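External cables on a mobile arm working over a sink: what do you inspect, and how often? 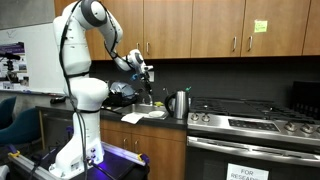

Cable routing and inspection interval
Posted by Vilja Suominen in Mobile manipulation > Safety and good practice

I am writing the operating rules for a single arm on a mobile platform in a teaching kitchen. The tasks are all at the counter: plates, sink, kettle. The cables run on the outside of the arm and are held with straps, one above the shoulder joint and one just below it, with a separate cable following the forearm to the wrist.

Our draft came from a bench setup where the arm never left its table, and it has one line on cables: "check before use." I don't think that is enough. The platform moves, the arm reaches over a sink, and there is a range within a short distance of it. We run 14 sessions a month with different operators.

Specifically I would like to know:
- what a pre-session cable check should contain
- whether strap position should be recorded or left to the operator
- what people do about water and about the range

The arm manual gives a bend radius for the supplied cable but says nothing on strapping. The gripper cable is not the supplied one.

3 replies

Fionnuala Mac an tSaoi

Record the strap positions. Put a paint mark on the link at each edge of the strap. If the strap is off the mark, the session does not start until somebody has moved it back and run the full joint range at low speed. At Clanitz we lost a gripper cable to a strap that had crept toward the joint over a few weeks. Every operator had ticked "cables OK" in that time, and each of them had looked at it.

Our pre-session check takes 7 minutes:
- Power off. Run a hand along each cable from base to wrist. Feel for flats, nicks and soft spots.
- Straps on their marks, snug, cable able to slide lengthwise under the strap by a small amount.
- Connector at the base seated and locked. Pull lightly.
- Power on, reduced speed. Move each joint to the limits used in the task, one at a time, and watch the slack at the elbow and the wrist.
- Drive the platform one length forward and back with the arm parked. Nothing should drag or reach the wheels.

Slack has to be judged at the worst pose in the task. With a forearm that comes down over a sink, that may be the far corner at full reach, so test there. A cable that looks generous in the parked pose can be tight at that corner.

On water: treat the gripper and everything below the wrist as exposed unless the maker gives you an ingress rating for it in writing. A rating for the arm does not carry over to a gripper from another supplier. Our rule is that the tap is closed whenever the arm is powered, and the sink is drained first. If your task needs running water, it needs its own risk assessment.

On the range: isolate it at the breaker or the gas valve, lock it, and write the lock number on the session sheet. Knobs at "off" do not count as isolation. A sign on the oven door is fine as information and should not be listed as a control measure.

Rónán Cullinane

just use a dress pack, straps are a bodge. we fitted one and haven't touched it since

Tamsin Thibodeaux

A dress pack is a reasonable option but it adds weight and width at the elbow, and you would have to redo your clearances to the upper cabinets. "Haven't touched it since" is also not an inspection interval.

I agree with most of Fionnuala's list. Two additions.

First, separate the operator check from the periodic one. Operators do the hand check and the slow run. A named technician removes the straps, looks at the jacket underneath and refits them. Wear under a strap can't be seen from outside. We do this every 330 running hours or when the gripper is changed, whichever comes first. That figure comes from our own wear records, so start shorter and extend it once you have data.

Second, get a drawing or data sheet for the gripper cable. If the supplier can't give you a bend radius and a flex rating, replace it with a cable that has both. Ours came back as a fixed-installation type, which should never have been on a moving joint.

For the paperwork, start from the risk assessment in ISO 12100 and then check ISO 10218 for the arm. The driving platform brings in requirements of its own, so read the arm and the base as one machine when you assess it. Having two sets of declarations in the folder does not cover the combination.

Vilja Suominen

Thanks. Strap marks, the worst-pose test and the split between operator and technician are going into the March revision. I have asked the gripper supplier for the cable data sheet and will post the bend radius when I get it.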